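Notebook, Wednesday, March
Paper and wrap bench, Ferkosstead workshop

Back on the printed papers today, finally. I spent most of the morning hunting for the blue floral sheets (Trinidad, they were in the flat drawer under the Mösli samples, where I swear I never put them) and then got going after lunch.

What I want to know is how the white stock with the blue flowers behaves when it's layered over the dark blue. Hermine Auer wants the dark blue as the liner for the small gift wraps and the floral as the outer sheet, and on paper (ha) that looks great. My worry is the creases. The floral is the Grolo 100, and it's a springy thing! You fold a corner over, run your thumbnail down it, look away for a second and it's up again. The dark blue lies much flatter and takes a sharp edge on the first go.

So, folding notes. Along the long side the floral creases clean. Across the short side I got a slightly fuzzy line with the white core showing through wherever the crease crossed a flower, and on plain white areas you can't see it at all. I'd plan the folds to miss the big blooms if we can, or score first with the bone folder. I tried scoring on 3 sheets and liked it a lot better, so I'm going to keep doing that until someone talks me out of it.

Tearing was messier. The torn edge is pretty and soft but it sheds, and I was picking little white bits off my sleeves all afternoon.

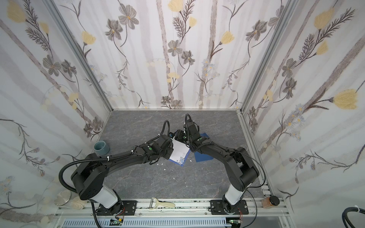
Sticking with the layered version for now, dark blue underneath and set at an angle so a strip of it shows past the floral. Straight on it looked stiff, like a place mat. Angled is friendlier, and it forgives you if the top sheet isn't trimmed perfectly square (mine never is).

Sizes: I cut the last wraps at 380 mm on the long side and that was generous. Could lose a bit. Hermine, if you have the Vuvus cutting list could you leave it on my stool? I don't want to trim the whole pack and then find out the boxes changed again.

Still to do: try the glue stick against the double-sided tape on the dark blue, look for show-through under the white parts of the print, and ask Trinidad Salazar whether there's any more of the floral on order or if this pack is it. Also find a better brush for the scraps, the old one just pushes them around.

Oh, and the peeler goes back to the kitchen drawer, please!

2 comments
3 shares

Recent entries
Glue stick vs. paste, round two
Mösli samples: which ones fade
Sorting the flat drawers
Vuvus box liners, first try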